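Pludix 机器人社 常见问题

本页由社里几位老社员维护，每学期开学前改一次。问之前请先翻一翻，能省下你打字的时间，也能省下我们复制粘贴的时间。

一、报名与入社

没学过编程能来吗？
能。上学期入社的人里，有一半连终端都没打开过，其中一位现在负责我们全部的数据脚本，另一位至今仍然没打开过终端，但螺丝拧得极好。两种人我们都缺。

需要面试吗？
没有面试，有一次试活动。你来坐一个下午，跟着做一点活，回去想想还要不要来。多数人想通了，少数人想通之后不来了，也很正常。

一周要花多少时间？
正式活动每周一次，傍晚开始，四小时，中间有吃饭的空档。赛前那个月会多一些，具体多多少，取决于那时候什么东西坏了。

收费吗？
不收社费。耗材社里出，但你要是第三次把同一块开发板接反电源，我们会请你自己去买一块，顺便体会一下它的价格。

大一和研究生都收吗？
都收。研究生请注意，社里不算工作量，也不能写成你导师的项目。

二、关于 Zastska 项目

Zastska 是什么？
我们今年的主项目：让机械臂学会收拾桌面。把东西拿起来，放进该放的筐里，听上去像是你妈从小对你提的要求，做起来难度也差不多。名字是投票选出来的，没有含义，请不要再来信考证词源。

为什么不直接写程序让它抓？
前两届写过。杯子放在固定位置时表现优秀，杯子挪开两指宽，它就很有信心地抓一把空气。现在的做法是先由人拿着手持夹爪一遍一遍示范，录下来，再拿去训练。

新人一开始做什么？
录示范。拿着手持夹爪，对着桌子，张开，靠近，夹住，放进筐，松开，再来。听着枯燥，做起来也枯燥，但这是全组最要紧的活。模型学的就是你的手，你手抖它也抖，你图省事斜着怼过去，它将来也斜着怼过去，而且比你坚决。

一次要录多少条？
新人一次16条，录完换人。别逞强，手腕酸了以后录的东西基本都要删。熟手可以录到26条，再往上我们会把夹爪从你手里拿走。

开录之前要检查什么？
先把夹爪张到最大，中间什么都别夹，两根手指都看一眼。重点看内侧的黑色软垫，边缘翘起来一点还能用，翘到会先碰到东西就得换。再看螺丝，冒头的拧回去。桌面中间清出来，筐靠远端放，别贴着手边，否则你每条示范都会变成“往前推五厘米然后松手”。
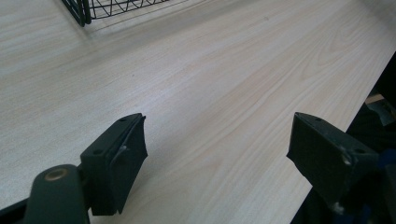 桌面反光要紧吗？
有一点没关系，整片发白就不行。浅色木纹桌面本来就容易泛光，先换个方向坐，再考虑拉窗帘。请不要在桌上铺你自己带来的花桌布，去年有人铺过，模型后来对格子产生了感情。

录坏了怎么办？
按停，在记录表里写“废”，重新来。不要写“基本可以”“应该能用”“见仁见智”，整理数据的人看到这些词会沉默很久。

夹爪能带回宿舍练吗？
不能。

那3D打印件坏了呢？
放进写着“待修”的盒子，并在纸条上写明怎么坏的。“自己坏的”不算写明。备件的图纸在共享盘里，打印机排队请看门上的表，插队者负责清一个月的喷头。

三、比赛

参加什么比赛？
每年11月去 Dosarcombe 杯，学生组，桌面整理赛道。场地给什么桌子、什么东西，到现场才知道，所以平时录数据时请把物品多换换位置，别总摆成你喜欢的样子。

队伍几个人？
上场6人：两人管机械臂，两人管模型，一人管记录，一人管那两个管模型的人，提醒他们开赛前夜不要再改代码。

怎么选人？
看出勤和录制质量，不看年级，也不看谁的键盘声音大。名单由指导老师 Golnar Ebrahimi 最后定，求情信她会读，读完会改错别字发还给你。

去年成绩如何？
第四名。我们在第三轮把一个筐整个夹了起来，规则里没有禁止，也没有加分。

Panasiuk 杯今年还去吗？
不去，时间和期末撞了。想去的同学可以自己组队报名，社里借器材，条件是完整地还回来。所谓完整，包括螺丝。

四、杂项

活动室在哪里？
工程楼地下一层，走到底左转。闻到焊锡味说明走对了，闻到红烧肉说明你进了食堂后厨。

可以只来看看吗？
可以，坐着别碰急停按钮就行。真出了事请一定碰。

能写进简历吗？
能，但请写你做过的部分。面试官来问过我们，我们照实说了。

有群吗？
有，试活动当天扫码进。群里不发拼单链接，不求点赞，问技术问题请附上完整报错，拍屏幕的照片请至少对上焦。

退社要办什么手续？
跟任何一位老社员说一声，把柜子钥匙还了。还有你抽屉里那袋饼干，也请一并带走。

这里没有我的问题怎么办？
活动日晚上六点以后直接来活动室问。也可以发邮件，邮箱由最近一次迟到的人负责查看，所以回复速度不太稳定。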